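Newsletter do brechó Drondadano, 2023-01-03

Bom ano a todos! Rapidinho que a loja está um caos, caixas até o teto.

Chegou o lote de casacos de inverno. 67 peças, quase tudo lã e veludo cotelê, algumas de couro. Metade já está na arara da frente, o resto sobe conforme a gente passa a ferro. Quem pediu aviso de sobretudo tamanho grande: tem 2. Só 2. Corram.

Destaque do lote: um blazer Bachmann, xadrez miúdo, forro inteiro, etiqueta original na gola. Falta um botão no punho esquerdo, mas vai junto um parecido. Manga um pouco curta para quem tem braço comprido, provem antes. Também uma jaqueta Arkitent verde-musgo, corte reto, bolso por dentro, com o cotovelo gasto do jeito que a gente gosta. Zíper trocado, funciona bem.

Medidas: parem de confiar no número da etiqueta, por favor. Peça antiga veste menor. Um 46 de outra época é um 42 de hoje, às vezes menos. Peguem um casaco que sirva em vocês, estendam na mesa, meçam de axila a axila e mandem pra gente. Respondemos no mesmo dia, ou no seguinte se a fila estiver grande. 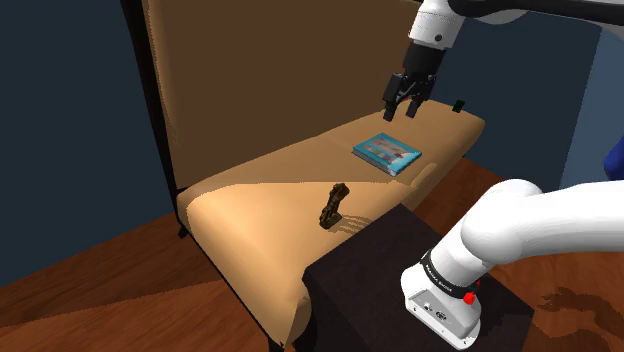 Assento estofado comprido, encosto alto. Imagem feita em computador.

Consertos: a máquina voltou da revisão, então bainha e troca de forro estão de volta. Forro completo sai por 200, tecido incluso, prazo de duas semanas. Bainha simples a gente faz enquanto vocês esperam, se não for sábado cheio de gente. Couro não costuramos aqui, vai tudo para a oficina Stakmont e demora mais. Perguntem antes de deixar a peça.

Trocas do fim de ano: valem com a etiqueta da loja ainda presa. Sem etiqueta não dá, já tivemos confusão demais com isso. Crédito da loja vale até maio, depois expira mesmo.

Ah, e lavagem. Lã não vai na maquina, nem no ciclo delicado. Água fria, sabão neutro, secar deitado na toalha. Veludo cotelê pode, do avesso.

Estamos comprando: cintos, lenços de seda, bolsas pequenas com fecho que feche. Jeans por enquanto não, não tem onde por.

Reservas só respondendo este email, com o nome da peça no asunto. Seguramos por dois dias.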